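Storage Bins: the Clear Label Cover

Every few years somebody sells me the idea that a stockroom is one good label away from order. I've been through the Listix cards, the Merico stickers that peel off by November, and a Fakley starter pack that promised to tidy 200 parts and came with 29 tickets. So I came to bins with a clear label cover along the rim without much hope.

My doubts are simple. A cover keeps a ticket clean, fine. It doesn't stop anyone putting the wrong thing in the bin, and packing foam gets dropped into whatever is nearest — label or no label. The seller says the fronts are good for 1000 changes of ticket. I'd like to meet the person who checked.

Blue bin, clear cover lying along the far rim, white foam against the back wall, yellow sponge block at the bottom.

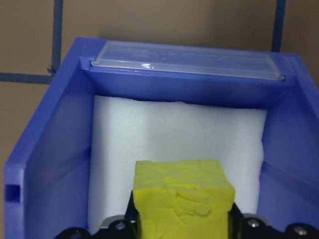 Koech: we gave up on covers and wrote straight on the plastic with a paint pen. Ugly, but it stays put, and you can read it from the door.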